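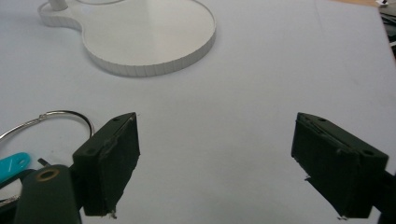 Wire set tangles on the post and the base slides on the paper

Filed under: Workbench & Wiring > Stands and holders
390 views · 6 replies · 2 shares

Status: solved, left open for the paper question
Bench: Oven, the paper-covered board
Parts: Clulten post with base, Dornis wire set
Job: Đồng

Original report

We are getting the Dornis wire sets ready for the Đồng job, and the Clulten post is what we hang them on while they wait to be sorted. The idea is that a set goes over the post, the ends are separated by colour, and the whole lot comes off in order. In practice we have two faults.

Fault one. The wires will not stay apart. They are thin and very light, and once a set is on the post the colours work their way round each other. Lifting one wire brings up the rest. On the last set it took 10 minutes to free a single brown wire, and by then the red ones had closed up into a knot on the other side.

Fault two. When a wire catches and is pulled, the base comes with it. It moves across the paper and the paper moves a little as well, so the creases get worse and the next pull is worse again.

Already tried: a heavier pull (bad idea), a lighter pull, turning the post between wires, and starting from the free ends. None of these made a lasting difference. The post is upright and sits firmly in its base. There is no wobble at the join, so I don't think the post itself is faulty.

Reply 1

Can you say how the set goes on? If it is dropped over the post straight from the bag it will already be twisted before you touch it. Dornis sets are coiled in the bag and they keep the coil. Also, where does the component end up? If it hangs free it will swing and wind the wires up.

Reply 2 (original reporter)

Yes, straight from the bag. The component hangs wherever it falls, normally to one side of the post. Picture attached. 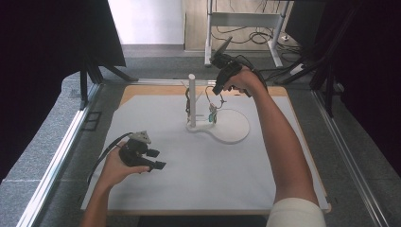 Wire set on the Clulten post, component hanging to the right.

The brown ones are the trouble for us. The white ones are not much better, as they are hard to pick out against the post and the paper.

Reply 3

Thanks, that helps. Two things I would change.

First, the component should not hang. It is only small, but the wires are thin enough for it to turn them. Lay it on the base before you start. The wide round part of the base is a good place for it, with the wires left slack between there and the post. If it slides off, a small piece of low-tack tape will hold it.

Second, don't put the set on the post in a heap. Take it out of the bag, lay it flat on the board and let it open out. Find the component end, find the loose end, and shake the middle gently until the loops drop apart. Only then put it over the post, one turn and no more. If it needs a second turn to stay on, it is too long to be hung in one go and you should leave the rest lying on the paper.

On fault two: check which way round the base is. It is wider on one side, so it resists a pull in that direction much better than from the narrow side. Turn it so the wide part faces the person working.

Reply 4 (original reporter)

Tried this morning with a fresh set and with the tangled one. Results below.

Fresh set, laid flat first: opened out without much bother. One turn on the post, component on the base. All the colours came off singly. A red wire caught once and came free when I lowered it and went round the other way.

Tangled set: could not be rescued on the post. I took it off, laid it down and worked from the component end outwards. That was slow but it did come apart. I would not try to undo one on the post again.

Base turned round: better. It still moved on one pull, and I think the paper moved under it that time. So fault one looks solved and fault two is half solved.

Reply 5

Good. For the paper, is it taped down or only laid over the board? If it is only folded over the edges it will creep whenever something on it is pulled. Tape along the far side first, smooth towards yourself, then tape the near side. Old creases won't come out, so start with a new piece if they are where the base stands.

I wouldn't stick the base down. You will want to turn it, and the paper will tear when you lift it.

Someone on the Clulten list puts a square of thin rubber mat under the base. I have not tried it — it may be enough by itself.

Reply 6 (original reporter)

It was folded over the edges with tape at the corners. I'll redo it with a full strip along both sides when the present sheet is changed. The rubber mat is on order.

For anyone who finds this later, this is the order we now work in at Oven:

1. Open the bag and lay the set flat on the paper. Leave the post to one side.
2. Find the component and keep hold of that end.
3. Shake out the middle and let the loops fall. Don't pull on the ends.
4. Stand the post on the board with the wide part of the base towards you.
5. Put the set on with one turn. Rest the component on the base.
6. Take the white wires off first while there is still room to see them, then red, then brown.

If a wire catches, lower it and go round the other side. If it catches again, take the whole set off and go back to step 3.

A sheet of grey card behind the post makes the white wires easier to find. I used the back of a notepad and it did the job.

Leaving the ticket open until the new paper is down. The mat is due in October and I'll add a line once it has been under the base for a few sets.

Tags: Clulten post, Dornis, tangled wires, board paper, slipping base
Was this helpful? Yes 10 · No 2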